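Chapter 5
Threading, Stringing and Other Small Fiddly Jobs

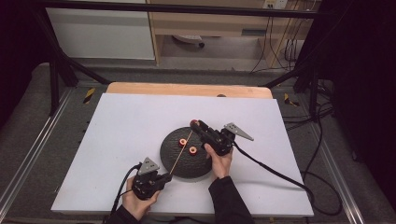 Figure 5.1 A pale string pulled taut over a round, dark grey disc, with two small orange rings beside it.

I learned to thread things at my gran's kitchen table in Gamancombe, and I was dreadful at it. She'd tip out a jar of beads and curtain rings, hand me a length of string and go off to put the kettle on, and by the time she came back I'd have a knot and a sulk! So if you're opening this chapter with a bit of dread, you're in good company (mine).

Getting a string through a ring sounds like one job, but I count it as several. You have to find the end, keep the line under control, bring it to the hole and then swap your grip without losing the lot. Look at the string in Figure 5.1. It's held at both ends and it's tight, so you can tell straight away where it runs. Let it go slack and it'll curl off wherever it fancies.

The surface matters too, more than I used to think. Small rings skate about on a shiny table. I like something rough underneath, and the disc in the figure has a pebbled top of the kind I mean. My friend Sarahí Hinojosa does all her stringing on an old bath mat cut into squares, and I've pinched the idea for my evening class at Nestwood.

In this chapter we'll start with thick string and big rings, then work down to the thin stuff. You'll need two rings, a length of string as long as your forearm and a rough mat. Leave the scissors in the drawer for now.

5.1 Holding the line

Pick up the string with one hand at each end and pull gently until the sag goes out of it. Don't haul on it! Now lower it until it just brushes the mat.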